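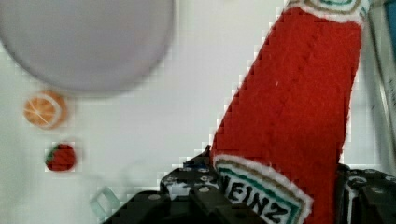
Corrado Caputo

Gotside Kitchen Teleop, data card
Last revised 3 Sep 2018

Summary

535 demonstrations of tabletop pick-and-place with toy food and kitchenware, recorded by remote control of a single arm. Each episode is one attempt at one instruction, such as "put the ketchup on the plate" or "move the strawberry to the bowl". The set was collected at the Gisuvport lab for training and testing imitation policies. It is not meant for grasp benchmarking; there are no force readings and no object poses.

Collection

Two operators shared the work. The operator holds a tracked hand controller and the arm follows its motion relative to the position at which the trigger was first squeezed. Releasing the trigger freezes the arm and lets the operator re-center their wrist. These pauses are kept in the raw logs and flagged with idle=1. The default loader drops them.

Commands are stored as end-effector deltas plus a gripper value from 0 (open) to 1 (closed). Joint states are logged on the same clock. Kinesthetic demonstrations, where the operator moves the arm by hand, were tried early on and are stored separately under hand_guided/. There are 40 of them, not included in the total. The operator's arms block the overhead view in many of these, so keep them out of any training that uses that camera.

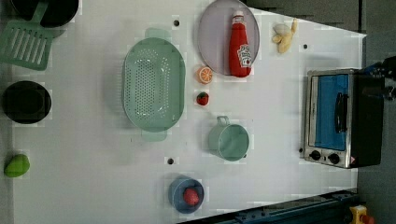

Objects were moved between episodes by the operator who was not driving. No fixed layout was used. The instruction was drawn from a list after the layout was set, and skipped if the object was already at its goal.

Views

overhead: fixed, looking straight down at the table
wrist: mounted at the gripper, moves with it

Both streams are compressed. Block artifacts are visible along high-contrast edges in the wrist stream and cannot be removed, as no uncompressed copy was kept.

Labels

success is set by the operator at the end of the episode. A dropped object that was picked up again and placed correctly counts as a success and also carries regrasp=1. Failed episodes are included. Filter them out for plain behavior cloning.

Known problems

Operator B closes the gripper earlier on approach than operator A. Policies trained on the mixed set sometimes close short of the object. Splitting by operator_id helps.

Gripper values saturate on soft objects and should not be read as width.
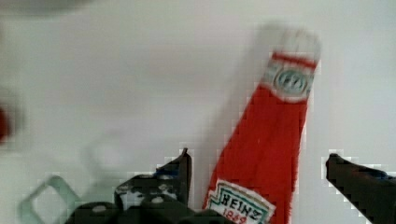 Wayne Mellor writes that the early closing also shows up in his Teshome runs, and that shifting the gripper channel later by 2 steps fixed most of it without splitting the set. He asks whether the offset could be a logging delay on one controller and not a habit of the operator. Both used the same controller, so a delay there would affect all episodes. The shift is now available in the loader as grip_shift, default 0.

A Brorkeck-format export is planned for October.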